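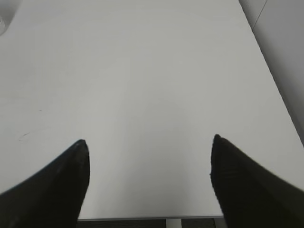 White table, with the tips of two black fingers at either side.

Progress report to the Nigatu Fund: shared parcel deliveries, second half-year

The Odis trial set out to show that small shops in three market towns could share one van round instead of each booking its own courier. We said at the start that we doubted the savings in the original bid. After six months we still doubt them, though the round itself has run better than we feared.

Between August and the end of the period the two vans carried 2,774 parcels. The bid promised more than that, and the gap is mostly down to the florists, who signed up early and then went back to their own drivers. We don't blame them. A collection slot of two hours is no use to somebody with a wedding order on the bench. 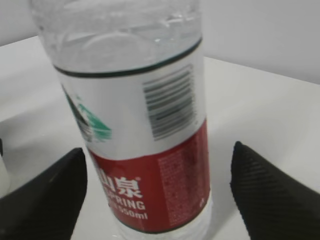

By Pascal Hagedorn, delivery projects
January 2023

Late and failed drops

Of the parcels carried, 317 arrived outside the agreed slot and 73 came back to the depot undelivered. Senent, who run the vans for us, put most of the late ones down to roadworks on the ring road. The driver sheets only partly bear this out. A good number were late leaving the depot, before they had got near any roadworks, and we have asked for loading times to be written down from now on.

The returned parcels are a duller story: wrong house numbers, shut offices, one business park where the barrier code changed and the new one wasn't passed on. Second attempts are paid for out of your grant, so we would like this figure to fall sharply before we claim the trial is going well.

Booking system

Flastska has been in use at all the shops since the autumn. It takes bookings and prints labels. The route planning part was switched on for a fortnight and then off again, after it sent a van through the same village twice in one morning. The supplier says the fault is mended. Pierina Dal Bello is checking its routes against the ones the drivers choose for themselves, and until she is satisfied the drivers will carry on choosing.

Money

Spending is £585 under budget. Please don't read much into that. The Senent fuel invoice for the last weeks of the period hadn't come in when the accounts were drawn up, and it will probably swallow the difference.

What we propose next

We would like to keep both vans until the end of the grant but drop the early afternoon round, which often goes out less than half full. The shops have been told and two have objected. We don't support adding a fourth town yet, despite the interest there. Interest cost nothing last time either, and the florists had plenty of it.

We would also ask the Fund to agree a new target for parcels carried. The present one came from a survey of what shops said they might send. Six months of driver sheets would give a lower number and a safer one. A draft figure will follow once Pierina has finished with the routes.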